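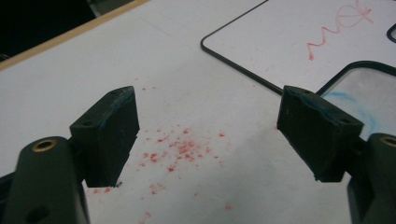

Shared kitchen: what changes in February

The second-floor kitchen at Karville opens again in February with new counters, a second sink and a dishwasher that takes full-size plates. The work took longer than planned because the old drain line had to be replaced back to the riser. The temporary coffee station by the mailroom will be taken out once the kitchen is in use.

Hours

The kitchen will be open from 6:30 a.m. to 8 p.m. Badge access stays the same. Evening groups that book the Nwankwo Room can use the kitchen until 9:30 p.m. if they ask for it when they book. The person who makes the booking is responsible for leaving the counters clear and starting the dishwasher.

Refrigerators

There are now two refrigerators. The one nearest the door is for lunches and anything else you plan to eat the same day. The other is for items that stay longer, and those need a name and a date on them. Labels and a pen are in the top drawer. Both refrigerators will be emptied at 4 p.m. on the last working day of the month. Unlabeled food goes in the trash, along with its container. Several people asked for a grace period on containers, but there is no good place to store them.

The freezer is small. Please keep it to one item per person. Ice packs go in the door.

Dishwasher

Plates face the center and bowls go on the top rack. Scrape food off first, but there is no need to rinse. Mathias Holzer has written out the settings and taped them inside the cabinet above the machine. Use the normal cycle. The short cycle doesn't get coffee stains out of the mugs.

Knives, wooden boards and anything with a nonstick coating should be washed by hand and put away. The drying rack is for items that are still wet and shouldn't be used for storage.

Mugs

The old mugs were boxed up during the work, and most of them are back on the shelf. If you are missing one with your name on it, check with Kiran Garg at the front desk before the end of the month. After that the leftovers go to the donation shelf.

Coffee and tea

The two drip machines are staying. Whoever takes the last cup makes the next pot, up to 3 p.m. Decaf will be available on request, and the grounds are in the cabinet to the left of the sink. The tea kettle has been replaced with one that shuts itself off.

Cost

The budget for appliances was $1,000, and the dishwasher came to $800 of that. The kettle, labels and dish racks were paid for out of the supply account. Monthly dues for the coffee fund don't change. Brijesh Katiyar collects them and can add new people to the list at any time.

Still to come

The new table has been delivered, but two of the chairs arrived with the wrong legs and are going back. The microwave shelf is waiting on a longer bracket. Until it is up, the microwave will sit on the counter by the window. Please don't plug the toaster into the same outlet, as the two together trip the breaker.

Questions about the kitchen can go to Heriberto Bedoya in the building office, extension 389.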